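Courtesy deadlock is what happens when two or more people each insist that the other one go first, and so neither of them goes at all. You've been in one, I'm sure. The classic spot is a doorway, but it also turns up at four-way stops, at the last slice of pizza, and at the end of phone calls (you hang up, no, you hang up).

I first ran into the term in a newsletter called Perkano, which used it for drivers waving at each other through windshields. Other people say "polite standoff" or "after-you loop," and I'd treat them all as the same thing. The sidewalk shuffle, where two walkers keep stepping to the same side, is a close cousin, though I'd keep it separate, as both people there are at least trying to move!

Most deadlocks go through the same stages. Somebody offers, the other person offers back, and then there's a pause in which each decides the other has won, so both start forward together and stop again. After that comes the laugh. In my experience three rounds is the limit before one party gives in and scurries through with a little wave.

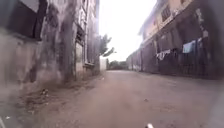
Why do we do it? Part of it is plain good manners, but I think there's some scorekeeping mixed in. Going second makes you the generous one, and going first leaves you owing something, even if it's only a thank-you. That's why the fight over a restaurant check can get so heated, with cards shoved at the server and people sneaking off to pay on the way to the restroom.

Rank usually settles things. When one person is clearly older, or is carrying a couch, the other waits and that's the end of it. Trouble comes when two people are evenly matched, such as coworkers of the same age who both want to be the nice one.

A courtesy deadlock shouldn't be confused with the Hendriks pause, a name my friends and I use for the silence after a host asks who wants to start eating. In that one no one is offering anybody anything. They're all just hungry and waiting for somebody else to pick up a fork.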